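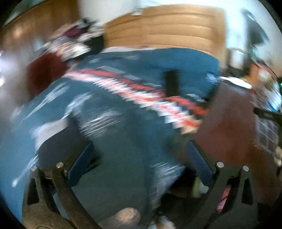 4.2 Printed sheets and the made bed

Bedding was the part of the study we most looked forward to, and it gave us the richest material. A plain white sheet tells the person making the bed very little about where they are on it. A printed one is full of hints! The sheet in Figure 3 is bright blue toward the headboard, with a long red, white and black band running diagonally over it and white motifs below the band. Once a pattern like that is on the mattress, it becomes a kind of map. People talk about it as they work: "pull till the red bit is by the pillow," or "the stripe has gone crooked again." We recorded 342 remarks of this sort across the Lurska households, and 189 of them named a color or a piece of the print as a place on the bed.

Figure 3. Large bed with a patterned blue sheet, Lurska households.

We had expected size to matter most. In the pilot, Hellström and Sundqvist asked people to make the same bed with a plain sheet and then with a printed one, and the comments they wrote down on the plain sheet were nearly all about corners and edges. With the printed sheet the talk moved to the middle. People stepped back to look, came in again, and tugged at a spot an arm's length from any edge. One woman told us she never measures the overhang on her side of the bed and goes by the flowers. Her husband goes by the seam, and they have been disagreeing about it happily for years.

Bands and borders deserve a closer look than the bedding literature has given them. A border that follows the hem is easy to judge by eye against the side of the mattress. A diagonal is harder, and our participants split into two camps over it. Some ignored the slant and found a smaller motif to line up. Others accepted whatever angle the band took and worked only on getting the cloth smooth. Both groups were pleased with their beds, and we could find no difference in how long they spent on them (Kikuchi and Ekström reach a similar result for tablecloths).

Objects left on the bed also shaped the work. Books, folded clothes and chargers were often pushed along with the sheet or lifted and put back in nearly the same place, and several people used them as weights while they tightened the far side. We coded these separately, as "resting things," and return to them in Section 5. The Friday visits have the most of them by a good margin, which delighted Hägglund, who had predicted it in May.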